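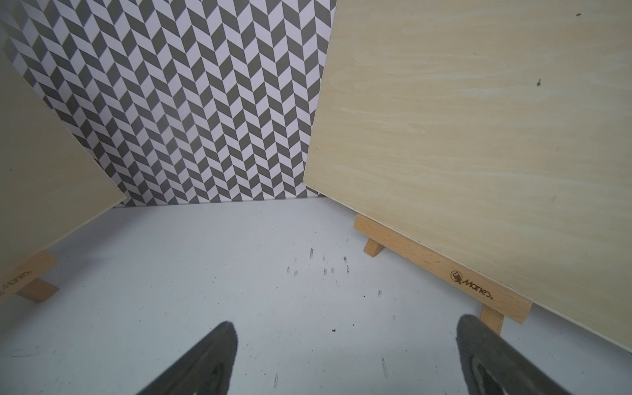
Wrist camera view, Kevis gripper at the table between two easels.

Kevis Demonstration Kit for Arm Teaching
By Centhorpe

The Kevis kit is made for people who want to teach a robot arm by showing. A person moves the arm by a hand-held leader, the kit records what the arm does and what the wrist camera sees, and the recordings are used later to train a policy. You can do the first recordings on the same afternoon when you open the box, if your arm is already on our supported list.

In the picture the kit is used for an easel task set. The plywood boards rest on small tabletop easels, and the two fingers come into view at the bottom. We like this kind of task for training because the board is large and near to the camera, it is tilted, and its edges run in directions that are different from the table edge. A policy that learned only with small cubes on a flat table usually has difficulties with it.

What is in the box
Gripper with two dark gray fingers
Wrist camera with bracket and 2 m cable
Leader handle with trigger
Foot pedal (start, stop, discard)
Patterned backdrop panel
Recording software, license for one workstation

Easels, boards and other task objects are not included. Any easel of small table size can be used.

About the backdrop
The backdrop has a gray-and-white herringbone print. It stands behind the table and hides the rest of the room, so that people who walk there do not come into your data. Please keep it in the same place during one task set. If you want more variety, change it between the sets.

About the fingers
Both fingertips should stay visible in the camera when the gripper is open. They look a little blurred because they are very close to the lens, and this is normal. Please do not change the focus to make them sharp, the objects on the table are more important.

How to record
Put the objects in a starting position. Press the pedal once and wait for the short tone. Do the task with a calm, even speed, and press again when the arm is back home. If you made a mistake, hold the pedal for two seconds and the episode is discarded. We recommend 50 good episodes for each task before the first training. Our own easel set, which was recorded together with Liltotel, has 141 episodes in 9 starting layouts.

Move the easels a little between the episodes, and turn them also. When one easel is always at the right and in the same angle, the arm learns the place and does not look at the board.

Small marks on the table are not a problem for the recording. You do not need to clean the table before each episode.

Delivery and service
Delivery time is some 8 weeks. Orders which we receive before the end of February are sent with the spare finger pair without extra cost. In other regions the kit is sold and serviced by Manalastas; please ask them for the price including shipping. For questions about the supported arms, use the contact form and write the model of your arm and the version of its controller.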